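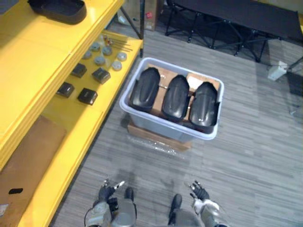 Gintarė Ramanauskas, repair and mastering technician

Workshop > Notebook > Tape transfers

September 2025

Continued with the Odoneo reels today. The band wants the old demo on vinyl together with the new songs, so both must sit on the same record and not sound like two different groups. The demo is the problem. Side A of reel 2 has a drop in the left channel in the second verse of "Parkton", and the drop is on the tape itself, I tried it on both machines.

Alignment first. The 1000 Hz tone at the head of the reel was fine on the right and low on the left. I corrected the azimuth by ear and then with the scope. The guitars opened up very much after this — I had thought they were recorded dull, but it was only the head angle.

Bošković (who played bass on the demo) wrote that the original speed was a little slow, because the machine in Polham was never serviced. The tuning agrees with him. I made 3 transfers:

1. flat, no correction
2. speed corrected to the bass tuning
3. same as 2, with a small cut at 1125 Hz for the snare ring

I prefer number 2. In number 3 the snare is more polite but the vocal loses its teeth, and for this kind of metal I would keep the ring. Please listen on the big speakers before you answer me, on headphones the difference is too flattering.

Not done: the fade of the last song. On the cassette from July it goes on longer than on the reel, so somebody made an edit. I asked the band which ending they want. No answer yet.

Also the pinch roller on machine B is getting hard. Cleaned it, still squeaks in rewind. Order a new one before reel 3.

We use cookies to remember your settings. By continuing to read the notebook you accept this. OK / Settings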